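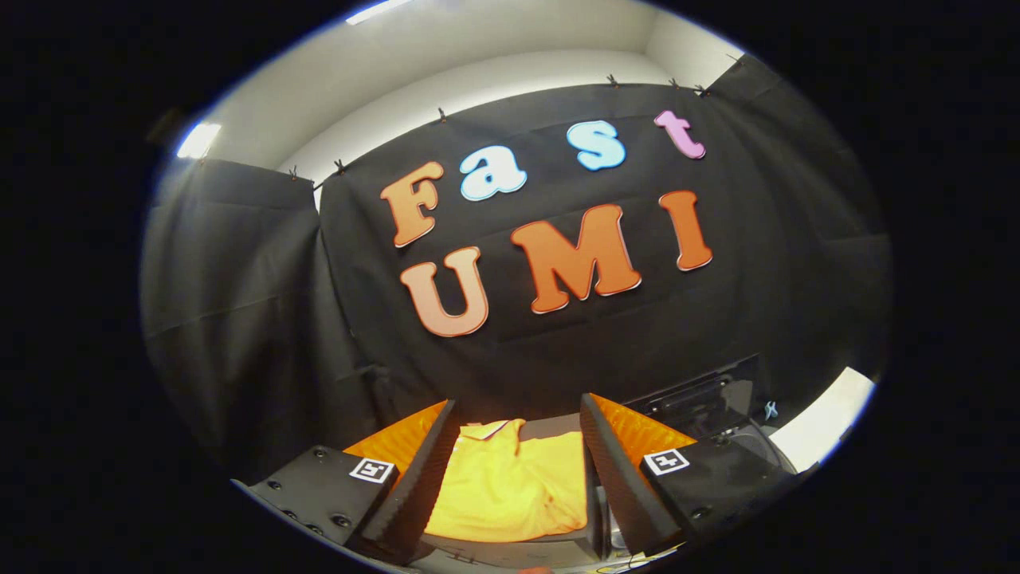
The hand-held gripper over a yellow garment, with the black backdrop behind.

Recording a cloth task by hand

These steps cover garment tasks with the hand-held gripper. For remote control of the arm, use the separate page by Dinesh Kushwaha.

Before you start

Charge the gripper and wipe the lens. Check that both square markers are clean and flat, one beside each finger. If a marker is peeling, replace it and calibrate again.

Hang plain curtains behind the table if people walk past. Lettering on the backdrop is fine as long as it stays put for the whole session.

Recording

1. Put the garment on the table and crumple it. Change the starting shape every time.
2. Hold the gripper above the cloth with the fingers open. Wait 3 seconds, then press record.
3. Move in at a steady pace. Close the fingers on a single fold and lift slowly.
4. Finish the task, open the fingers fully and back away before you stop recording.
5. Say "bad" aloud if you drop the cloth or your other hand gets in the way. Sunita's script picks these up from the audio.

Take a break after 20 recordings. Tired arms make jerky paths, and the robot will copy them.

How many you need

Our first shirt model was trained on 442 recordings and still missed the collar. Aim for 1,000 if you have several shirts.

Uploads to Onovdale run on Wednesday night.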